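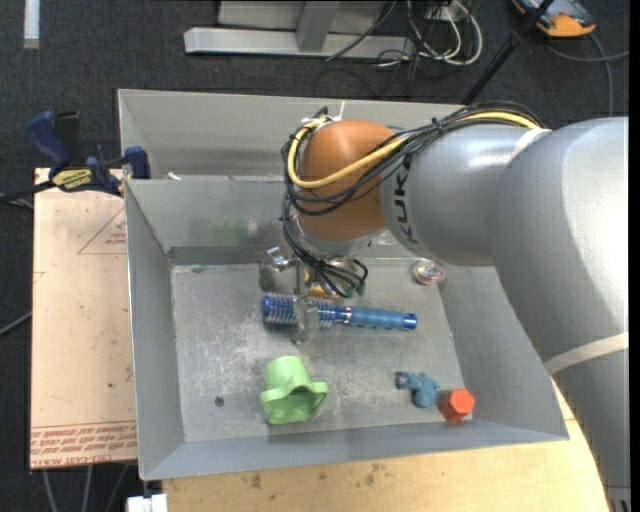

**Round brush keeps eating my hair, clean it or replace it?**

**tangle_ternier**
I have a blue round brush, the kind with bristles all the way around the barrel. It's a Bratider, I've had it since last May. There is a gray felt of lint and old hair down at the base of the bristles and I can't get it out with a comb. Is it worth cleaning or do I just buy another one? Mine has a metal barrel under the bristles if that matters.

**yuzhen_yao**
Clean it. Cut along the barrel with small scissors, lengthwise, in two or three places. Then lift the hair out with the tail of a rat-tail comb. After that, a bowl of warm water with a little shampoo, ten minutes, and an old toothbrush between the rows. Dry it flat on a towel, not standing up.

**dniazi**
Agree on everything except the soak. If the handle is a separate piece, water gets in where it meets the barrel and sits there. I ruined a Drustora that way. It smelled like a wet basement and there was rust under the collar when I pulled it apart. Dip the bristles only, or use a damp toothbrush and never put the thing in a bowl.

**yuzhen_yao**
I have soaked mine every month for years and had no rust. Ten minutes is not overnight.

**dniazi**
Yours might be all plastic. OP said metal barrel.

**tangle_ternier**
It has a collar where the bristles stop, yes. And a cap on the end of the handle. I tried to twist the cap off and it doesn't move.

**HaoranP**
Don't force the cap. On a lot of them it's glued. I cracked one trying.

What I do for the lint: wet the toothbrush, one drop of dish soap, go along the rows and not across them. Across bends the bristles. Wipe with a damp cloth, then leave it bristles down on a towel so anything that runs goes away from the handle.

**kitchenyan**
How much was the brush? If it's a cheap one I'd toss it. Once the bristles splay out it pulls no matter how clean it is.

**tangle_ternier**
Not that cheap. Bristles are still straight except for a few near the tip.

**kitchenyan**
Then keep it I guess. I still think people spend too long on this. I get a new one every year and don't think about it.

**Chaiwat M.**
Mod note: moved this from General to Hair Tools. There's an older thread on paddle brushes with 60 replies, but most of it is about cushions and won't help with a round one.

**dniazi**
One more thing for OP. Where do you store it? If it's loose in a drawer with towels or cotton balls, that is where most of your gray lint comes from.

**tangle_ternier**
In a basket under the sink with the washcloths. So that's probably it.

OK, update. I did the scissors and the toothbrush, no bowl. Took me a whole TV episode. The hair came out in one long strip once I had cut it in two places. There's still a bit of lint in the rows closest to the collar.

**yuzhen_yao**
Wooden toothpick for those. Do it when it's dry.

**HaoranP**
Or a strip of tape folded over the toothpick, sticky side out.

**tangle_ternier**
Toothpick worked. Moved the brush to a cup on the shelf.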